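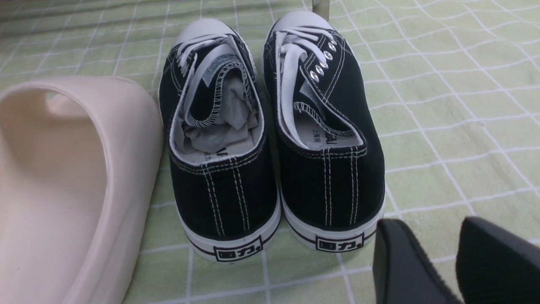 Tiziana Farina would throw out every episode where the operator pauses longer than a second before closing the fingers. She said so in the Lirkow thread last month and I still think she's wrong, at least for footwear.

Home | Forums | Data Collection | Manipulation | Search

Wrist view only: how much clutter before the shoe pairs stop being useful?
Posted by stisent_ops, 6 July 2022
4 min read

stisent_ops wrote:
Setup for those who missed the earlier thread. Teleoperated arm, two-finger gripper, wrist camera. Task is "pick up the pair, one shoe at a time, and put each in the tray." We have 710 episodes from June. The set at the top is black canvas sneakers on a green checked cloth with a foam slide beside the left one. The slide is a distractor and is never supposed to be grasped.

Two questions.

1. Pauses. Tiziana's rule removes 90 episodes. Most of those are shoe episodes, and most of the pauses come right before contact with the heel collar.
2. Distractor distance. Right now the slide can be placed anywhere, including almost touching the target. Keep that or enforce a gap?

cocco_b wrote:
On 1, trim them and keep the episodes. Cut the idle steps where the commanded velocity is below threshold and re-time the rest. If you leave the pauses in, the policy learns to hover. We had one that stopped above the collar and stayed there until the timeout.

stisent_ops wrote:
Trimming breaks our force channel alignment. The logger writes it at a different rate and the resampler assumes no gaps. Fixable, but not this week.

hexkey wrote:
Then fix the logger first. You are about to build a filter policy around a resampler bug.

Also, what are you calling a pause? A second with the arm stationary and the fingers moving is not idle. On canvas the operator often opens the fingers a little wider at the last moment to clear the collar. That is the behavior you want to record.

stisent_ops wrote:
Fair. The current check looks at end effector pose only. It ignores finger width. I will rerun it with both.

pgrant_sk wrote:
We ran the distractor question at Skekcombe with 6 operators. Enforcing a gap gave cleaner demos and a worse policy. With every training layout nicely spaced, the first time a second object sat against the target the gripper came down between them and took a bit of each. Keep the close placements. I would go further and make them a third of the set.

cocco_b wrote:
Disagree with a third. Close placements are slow to demonstrate and the failure rate per episode is higher. You spend the operator hours on the hardest case and end up thin on ordinary approaches. I would take more shoe types before more clutter.

pgrant_sk wrote:
More shoe types means more shoes. Close placements cost nothing to set up.

cocco_b wrote:
They cost operator time, which is the expensive part.

hexkey wrote:
Separate point. There is paper stuffed in the left shoe and the right one has a lace hanging down inside the opening. Are those conditions logged? If the paper is always in the left shoe, the model can use it to decide which one goes first.

stisent_ops wrote:
Not logged. The reset sheet says "pair upright, heels toward robot" and nothing about stuffing or laces. I can add two fields, but the June episodes would need a manual pass.

hexkey wrote:
Do the manual pass on the first wrist frame of each. It is a yes/no label and it goes quickly. Then randomize stuffing between left, right, both and none. Same for laces – in or out of the opening.

lowtorque wrote:
I would vary the heading before any of that. Heels toward the robot every time gives you one grasp, on the back of the collar. Rotate the pair in steps and let the operator choose. We used 9 headings and the side approach turned out more stable on soft uppers.

stisent_ops wrote:
Heading was fixed on purpose for this batch so we could compare operators. The next one is free.

Plan for now: rerun the pause check with finger width included, leave close placements in at the current rate, add the stuffing and lace fields, hold off on deleting anything. Will post the new count of flagged episodes when the job finishes.

cocco_b wrote:
Post the finger width threshold with it. The count is no use to me without that.

Previous thread | Next thread | Back to Manipulation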